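October, afternoon
Young-sook Son

Descaling the hard water batch for the Masilela blend. Started from the 800 ml jug again, same kettle as last time, filter cartridge in. The cartridge is near the end of its life and I want numbers on it before it goes in the bin.

Unfiltered tap read 519 on the meter, high even for us. Filtered read 49. I rinsed the probe and repeated both and got the same values. So the cartridge is still doing its job, and the flat taste in the Masilela is coming from somewhere else.

Brewed the Masilela with filtered water first, then with tap. Tap was dull and chalky at the end, with a skin on top once it had stood. Filtered was cleaner but still short on acidity. Brewed the Lulum the same way for comparison and it was fine on both, a bit heavier on tap. That points to the roast on the Masilela. The bag has no roast date on it, only the lot label, so I have written to Prondum to ask.

Grinder: left at setting 2 all afternoon. Burrs brushed out between coffees. There was old Lulum packed under the collar, enough to matter in a small dose. Whoever uses it next, take the collar off completely, the brush does not reach under it otherwise.

Kettle has scale on the element again. Ran citric acid through, let it stand, rinsed three times, and the last rinse tasted of nothing. The Drekton sheet says vinegar is fine too but the smell hangs in the lid for days and gets into the next brew.
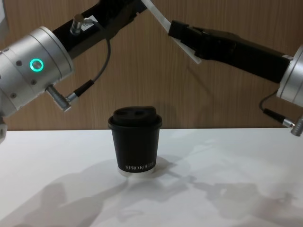 Color is still the weak part of these notes. I keep writing "lighter" and "darker" with nothing to hold them to, and two brews judged in different cups can't be compared by eye. A small black coffee cup like the one on the white tabletop is no use for it, the dark sides hide the edge of the liquid where the color shows best. It will do for tasting. For color I want clear glass on white paper, same fill every time, lamp on the left. Still to do: repeat the Masilela one step finer, order a new cartridge, and ask Prondum for a second bag from another lot.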